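Keeping a wood tabletop decent

I did the kitchen table again on Thursday, and my arms are still complaining, so let me write down what I do before I forget until next October.

First, crumbs. I use a dry paintbrush, the cheap two-inch kind, and I go along the grain. Then a cloth wrung out in warm water with a drop of dish soap. Wrung out hard! If it leaves a puddle you've got too much water on there, and pale wood shows every single ring.

For rings you've already got (hello, coffee people), try a dab of plain mayonnaise left on for 50 minutes, then wiped away. It sounds disgusting and my sister won't let me do it while she's in the house, but it has worked on white marks for me more often than not. Black marks are a different story and usually mean sanding.
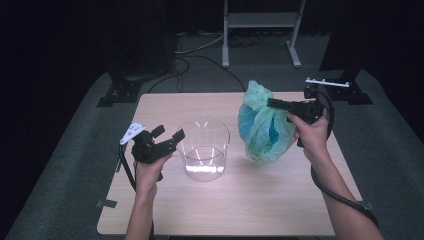

Sanding, then. Go light, 220 grit, and stop every few strokes to feel the surface with your palm. Tetteh Kpodo at the McIver hardware counter talked me out of the electric sander years ago and I'm still grateful, I would have gone straight through the finish on the good side too.

After that it's oil. I put on a thin coat with an old T-shirt, wait 17 minutes, buff off whatever hasn't soaked in, and leave it overnight. Two coats if the wood looks thirsty. Lay the oily rag out flat outdoors to dry, never balled up in the trash, those things can catch fire all by themselves.

Next up is the cutting board, same oil question, food-safe kind only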